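Living With Less Light: An Interview With the Head of Housing Standards at Drorkham

26 May 2021

When the Drorkham Housing Association began its review of daylight in older apartments, it expected to hear mostly about heating bills. The head of its housing standards office, who has led the review from the start, says that residents wanted to talk about something else.

"They talked about where they sat in the morning," she explains. "They told us which chair they had moved, and which room they had stopped using after lunch. The heating came up later, usually when we asked."

The review covers 1,186 apartments in two districts, Steltlow and Gape. Most were built with deep rooms and a single outside wall, and many have had their windows replaced at least once. Nearly 400 households agreed to keep a short diary of when they switched on their lamps. The diaries ran for seven weeks, beginning in October, and were returned by mail or handed in at the Steltlow office.

According to the head of standards, the diaries showed large differences between apartments with the same floor plan. In Gape, two homes on the same landing reported lamps going on almost three hours apart. Visits by staff found that the difference came largely from what had been placed near the glass and from the color of the walls.

"We had assumed that the building decided everything," she says. "A good deal is decided by the people who live in it, and they had never been given any advice. Our handbook had one line on curtains, and that line was about fire safety." 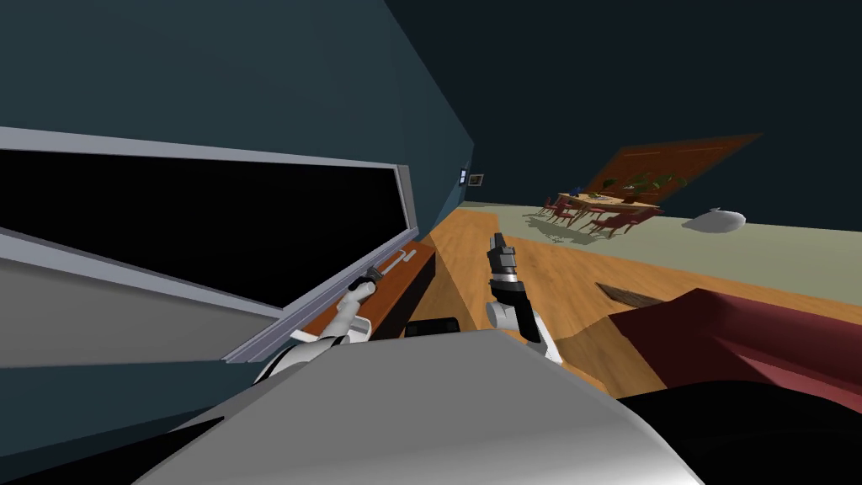
The association's new guidance on furnishing near windows, drafted this spring, runs to 18 pages and will be given to all new tenants. It asks residents to keep tall furniture away from outside walls and to consider pale paint on the wall that meets the window. The head of standards is careful to say that none of this is a rule. A dark teal wall beside a large window is a matter of taste, in her view, and a tenant who likes one should have it. Low storage is treated differently. A wooden drawer unit set directly below the glass takes nothing from the daylight, and the guidance recommends the arrangement for small rooms.

Asked whether the association is passing its own duties on to tenants, she accepts that the concern is fair. "If a window is too small, no paint will fix it," she says. "We have identified stairwells and kitchens where building work is needed, and that work is ours to pay for."

The first of these projects will be at Drorance, a group of four-story blocks on the edge of Steltlow. Kitchen doors there will be fitted with glazed panels, and the stairwell windows – painted over many years ago – will be restored to clear glass. Residents will be able to remain at home throughout.

She expects the second round of diaries to be shorter. Several households asked for a simpler form, and one returned the original with every column crossed out except the one for remarks. "It was the most useful form we received," she says. "We have made that column wider."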